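Lomura Open Day: Frequently Asked Questions

Last updated 1/13/26

When and where is the open day?
The open day takes place in January at the Lomura workshop, on the ground floor of the Amundsen building. Doors open at 10 a.m. and the last visitors are asked to leave by 4 p.m. Enter from the parking lot side. The street door stays locked.

Do I need a ticket?
Yes. Tickets are free, but you have to book a time slot. There are 227 places for the whole day. If your slot is full, you can join the waiting list on the booking page, and you will get an email if a place opens up.

How long does a visit take?
Each demonstration lasts 60 minutes, including questions. After that you can stay and look around the open part of the workshop until closing time.

What will I see?
Staff from Stillex will show how people teach robots to handle cloth. A person holds a gripper by hand and uses it to pick up, move and fold pieces of fabric. The recordings are later used to train a robot arm to do the same job. You will also see the Pondemano, our folding robot, work through a small pile of shirts.

Will the robot always get it right?
No. Cloth is hard for robots, and thin or slippery fabric is harder than a bath towel. Expect a few failed tries. Staff will not edit or restart the demonstration to make it look better.

Can I try the hand-held gripper myself?
Yes, in most slots. Each group gets 5 turns, given out by drawing names at the start. You must be 12 or older. Please take off rings and bracelets first and tie back long hair.

What is the black-and-white square on the gripper finger?
It is a printed marker. Software finds it in the camera picture and uses it to work out where the finger is. Please don't touch it or cover it with your hand. A smudge or a scratch can spoil a recording.

What kind of fabric is used?
Mostly plain clothing and loose pieces of cloth in strong colors. Glossy fabric is included on purpose, as its folds reflect light and are harder for the software to read. You may not bring your own clothes for the robot to fold.

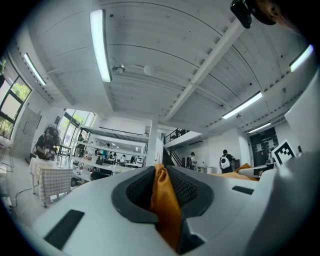 Is the building accessible?
The demonstration is on the ground floor and there are no steps between the parking lot and the work area. The upper level is not part of the visit. If you need a chair during the demonstration, tell the person at the door.

Can I take photos?
Yes, without flash. Please ask before you photograph staff or other visitors. The camera on the gripper also records during the demonstration. If you do not want to appear in a recording, ask for a place behind the yellow line.

Can I bring a school group?
Groups of up to 20 are welcome on a separate school morning. Write to the visits desk with the age of the students and two possible dates.

Where can I park?
Use the visitor lot and enter code 577 at the gate. Bikes can be left at the rack next to the entrance.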